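Unit 4 Handout: Slatted Stands and Nested Bowls
January
Prepared by Lanying Ding

Storage and Small Furniture for the Kitchen

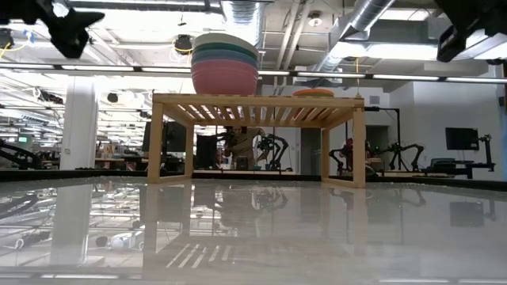 Fig. 4.1. Low slatted stand on a white tabletop, with nested bowls and a flat orange disc on top.

4.1 Scope

This unit covers low open stands used to add a second level to a counter or shelf. Closed boxes and wire racks were treated in Unit 3 and are not repeated. Bring your measuring tape and the load sheet from last time.

4.2 Terms

Slat: a narrow strip forming part of the top surface.
Gap: the clear distance between two neighboring slats.
Clear height: the distance from the counter to the lowest part of the underside. Measure to the lowest rail if there is one.
Footprint: the area enclosed by the outer faces of the legs. It is usually a little smaller than the top.
Nesting: storing vessels of decreasing size one inside the other.

4.3 Why the top is slatted

A slatted top uses less material than a solid board of the same outline and lets air reach the underside of whatever stands on it. Water left on a bowl can drain through the gaps. On a solid board it collects under the foot of the bowl, and on wood this leaves a ring. In Fig. 4.1 the gaps show as bright stripes when the stand is seen from a low position, which makes even spacing easy to check by eye.

Gap size is a compromise. A wide gap drains well but allows small feet, spoon handles and jar lids to tip or drop. Any vessel stored on slats should rest on at least 3 of them. Small cups that cannot meet this rule belong on a tray.

4.4 Load

For the class exercise, assume a stand with a top 300 mm deep and a clear span of 700 mm between the legs, slats running front to back on two long rails. The rails carry the load. The slats only transfer it, and each one spans a short distance.

A stack of bowls is a concentrated load. Place it near a leg and most of the weight goes straight down. Place it at midspan and the rails bend the most. The stack in the figure is left of the midpoint, so under the assumptions above the left legs would take the larger share. Work the reactions for a stack at one quarter of the span, then at one half, and enter both on the load sheet. Ignore the weight of the stand.

4.5 Nesting order

Largest at the bottom, smallest on top. The order is fixed by geometry, but the height of the finished stack depends on how far each rim stands above the one below it. Steep-sided bowls nest deeply and can jam. Shallow ones leave more rim exposed and separate easily.

Color helps when bowls are put back in a hurry. The stack in Fig. 4.1 reads, from the base up, salmon pink, blue, teal green and pale cream, and a bowl returned out of order would be noticed at once. Jianguo Tan's group measured a single-color set for their report and had to mark the bases with tape.

Flat pieces should lie beside the stack. Putting them under it means lifting every bowl to reach one plate.

4.6 Use of the space below

The space under a stand is useful only if things can be taken out without moving what is on top. Allow 30 mm between the tallest item below and the underside, more if the item has to be lifted over a lip. Leave the front open.

4.7 Care

Wipe along the slats, then across the ends. Do not soak. Dry the feet before setting the stand back on a polished surface. Check the joints by pressing one corner at a time; a stand that rocks should be tested on a second surface before any leg is trimmed.

4.8 To hand in

1. Completed load sheet, both cases.
2. A front view of a stand of your own design, with clear height and footprint marked.
3. A short note on the gap you chose and the smallest vessel it will support.

Drawings go to Cuiping Zeng, load sheets to me. Pairs may submit one drawing with both names on it.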